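Gripper night, again

Tuesday, back at the Seludcombe workshop. Got there late, bench half taken, kettle on, straight into it.

Job was the fingers on the Zovton arm. They've been slack for weeks. Took the left one apart, all the plates off, lost a screw, found the screw. The pivot was the problem – I'd done it up so tight last time that the linkage was binding, then backed it off too far to make up for it. Classic me. Set it properly this time, a dab of threadlock, left it alone.

Then code. Closing speed was set to 300, which is daft for anything light. Dropped it to 80. Much calmer. Also found a delay of 41 in there that I dont remember writing and am scared to remove.

Tip is getting scruffy at the very point. Want to cast new ones in something softer but havn't picked the stuff yet. Blue tray is out for pick tests, bottle and glue in it.
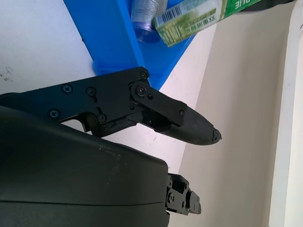
Mai commented on the last post that I should stop fiddling with speed and put a current limit on the motor, then it can close as fast as it likes. Fair. Will try that next, 3 settings to start with, and write down the numbers for once.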